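Subject: Re: [onico-build] sim of the bin pick, gripper hitting walls?
Date: 2020-03-12

On the list somebody wrote:
> Your bin looks too narrow in the Onico sim. Did you model
> the fingers full size or the old short ones? Mine clipped the
> wall all thru January.

Full size. Redid the bin last night from calipers, walls are thin like the real one. Blue board is parked right against it, same as on my bench at home. View from over the gripper, bracket between the fingers:
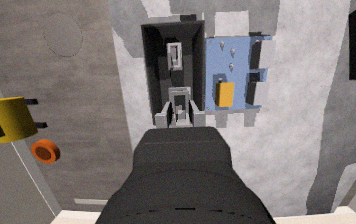
Onico sim, top view. Frame in the bin, blue board with pegs or screws and orange block at right.

Still not happy with the approach. Straight down is fine, any tilt and the left finger gets close to the wall. Ran 737 tries out of 1,070 before the laptop quit, log is in the Pritau folder. Havent looked at all of it.

2 things I need:
- somebody's closing force number. I have 600 in the config, no idea what units Clutgate wants
- does the Bautista mount add height? if so my z is off

Will re-run tonite with a slower descent.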